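Dec 26, 2017

The Waltum supper raised enough for 10 rooms this year, three more than last time. I said I would write up how it went, so these are my notes before I forget.

It is a dinner where local designers each dress one table, people pay to sit at them, and the money furnishes flats for families coming out of temporary housing in Tisness. We sold 224 seats. The hall takes more than that, but the tables need space between them or the designers complain, and so do the people serving.

My table was plain: undyed linen, grey plates on loan from Rüegg, dried grasses from the verge behind my house. Next to me was a table done entirely in yellow, down to the bread. It went for a higher bid than mine and deserved to. 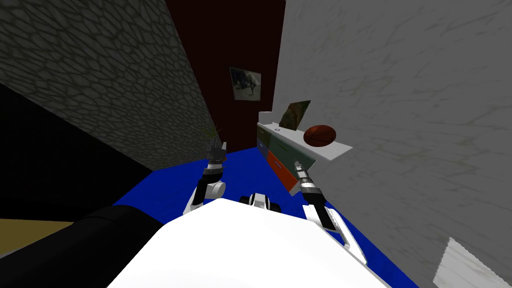
An orange drawer and plenty of colour in a narrow room.

The furnishing side is slower. We started in September and the last flat was finished last week. Each family gets beds, a table, chairs, curtains and a lamp for every room. Kostula gave us the curtain fabric, which was generous, though it frayed badly and I hemmed most of it twice. The families pick their own colours from a sheet — I argued for this two years ago and I still think it matters more than the furniture does. Most people choose something much brighter than I would.

We had 167 items left over from donations. Some went to the school and the rest are in my garage, mostly side tables.
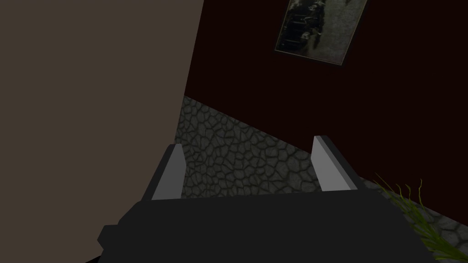 Can I donate a sofa for next year?
Please wait until we have storage again, and check that the fire label is still attached, as we can't pass a sofa on without it.

I'll put the date of the next supper here once the hall confirms it.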